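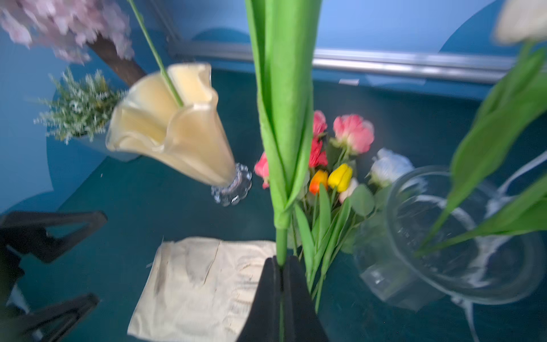
How did a town council's website end up showing a stranger's message for most of a morning? Someone logged in with an old web editor's password, one that had been used on another site and leaked from there, and swapped the front page for their own.

That's the short version of what happened to Lornolville's council site, and I've been reading the write-up all evening with a pot of tea. It's so good! Public bodies hardly ever publish this much detail. Thread, because I can't keep it to myself.

First, the defacement itself. Black page, green text, a nickname, a bit of shouting about parking charges (really). Planning notices, bin days and the councillors' contact page all redirected to it. Anyone trying to pay council tax got the same thing.

The payments system sits on a separate server run by a different supplier, and the report says it wasn't touched. The links to it were broken, that's all. A lot of people in the local groups thought their card details had gone, so I'm glad the council put that line right at the top.

How they got in: the site runs on a content system from a firm called Arkard. The editor account belonged to someone who left in March. Account never closed. Password the same as the one on a hobby forum that was breached ages ago. No second login step on it.

If you look after any website at all, even for a choir or an allotment society, please go and look at your list of users tonight. I did mine while reading and found 2 accounts I'd completely forgotten making. One of them was called "test". Its password was not much better. Gone now!

What I love is the timeline. They give you the first login, the failed attempts before it, the page edits, the moment a resident rang the front desk, and the moment the site was pulled offline. You can follow the whole thing like a detective story, only with more log files.

The failed attempts are worth a look on their own. There were 500 of them against the login page overnight, all from the same small group of addresses, and the system wrote down every one. It just wasn't set up to tell anyone. The logs were sitting there, perfectly kept, unread.

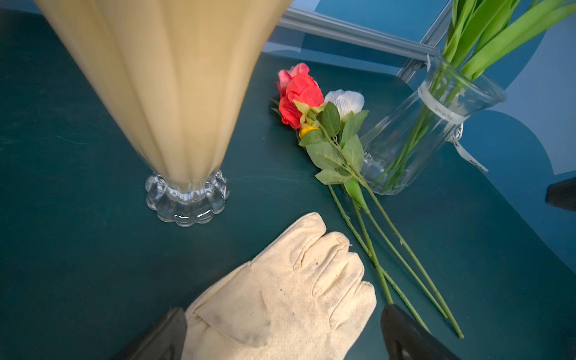
Roses out on the table, one red and one pink.

Back to it. Damilola Ogunleye wrote the report and she has a lovely plain way of putting things. My favourite line: "The alarm was fitted but it had not been connected to a bell." I'm going to be quoting that at work for years.

She also explains why they didn't simply put the old front page back within minutes. They could have done. But they wanted a full copy of the server first, so the evidence wasn't wiped, and then they rebuilt from a backup taken before the first bad login. The site was away for 24 hours in total. Grumbling was had. I think they made the right call.

Someone asked whether the backup could have been tampered with too. Great question! It was held by a separate hosting company, Effiong, under a different login, and the files were compared against an older set before anything went live. Page 9 onwards if you want the nitty-gritty.

The bit I'd have liked more on is the contractor side. Breltus had the support contract, and the report says only that "responsibility for closing accounts was understood differently by the two parties". I have sat in that meeting. I could draw you the seating plan.

What's changed since: every editor now needs a code from their phone as well as a password, leavers come off the system on their last day, and repeated failed logins send a text to whoever is on call. None of it is fancy or expensive. I find that so cheering.

A few of you are asking who did it. The report doesn't say, and the nickname has been used by all sorts of people over the years, so I'm not going to guess. Please don't go naming folk in the replies either.

Also, whoever on the council's web team put a plain text holding page up with the emergency phone numbers on it, you're a star. Big letters, loads on an ancient phone, no fuss.

Right, tea's cold. I'm reading the appendix next (there are diagrams!) and I'll add to this if there's anything juicy in the bit about the firewall rules.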